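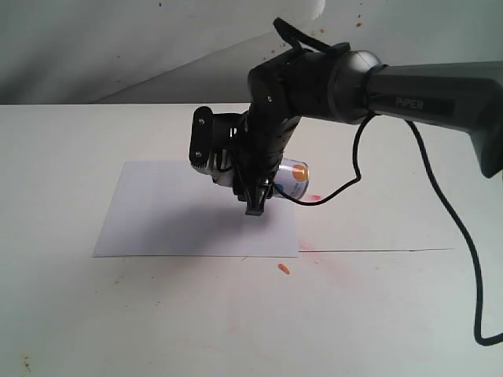

Cable rules first, they're the ones people skip. Seven pages in the Kilum shop code, and Ihor Harasym will tell you half the arguments come back to page two: slack. Too little and the wrist pulls it tight. Too much and you get what hangs off the PIPER arm, a thick black line curving over the table in a long S, while the thin one from the wrist loops down past the end of the spray can. Legal under the code? Depends who's reading. Harasym says clip it. Yevdokiia Kushnir, who drafted the page, says a loop is fine if it stays out of the reach zone.

Page three is pressurized cans. Shorter, stricter. Grip force set before the can goes in, never after. No heat source on the same bench. Paper down on the table, and bigger than you think you need, overspray travels.

Brestetby signed on in November. Truraseck still hasnt. Their complaint is the log, 12 lines per session, by hand. "It's a tax on small shops," says Shivam Bajpai. Kushnir wont budge on it. She went thru 160 old sessions for the draft and wants the next person to have something to read.

Next vote is Wednesday. Cables again, then the log if there's time.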